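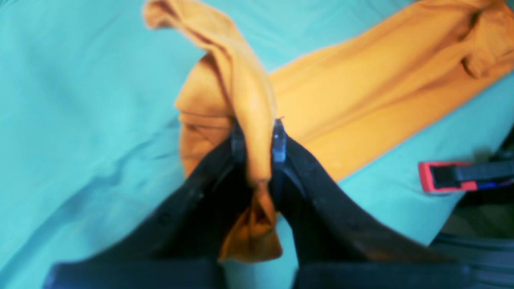

Line Drying and Colour Loss in Cotton Clothing
Damián Valdebenito – Textiles and Design, Metdale

Background
My family dries everything outside and most of our bright shirts end up dull across the shoulders. I wanted to find out how much of that comes from the sun and how much from the wash. Orange and yellow dyes are often said to fade early, so I kept to one colour, a mustard orange.

Method
I cut 12 squares from a length of cotton bought at Kerslake. Each square was hemmed so it would not fray. They were split into 2 groups and washed together on a cool cycle with the same liquid detergent. One group was pegged on the line in full sun. The other was hung on a rack in the laundry with the blind down. I repeated this every Friday through March. Unwashed cloth from the same length was kept in a drawer for comparison.

To judge the colour, I asked people in my class to match each square to a printed grey scale under the same desk lamp. They did not know which group a square came from.

Results
The squares dried inside stayed close to the unwashed cloth. Those from the line were paler, and in 70 per cent of the matches they were placed lower on the scale. The side facing up faded more than the underside. The hems, which are thicker, kept a darker line along the fold.

Discussion
Washing made a small difference and sunlight made a larger one. Two weeks were overcast, and I did not measure light levels, so the line group probably had less sun than it would in January. The peg marks also stayed darker – I should have moved the pegs each time.

If I did this again I would add a group turned inside out, and test a polyester blend as well. We now hang the coloured shirts on the shady side of the house.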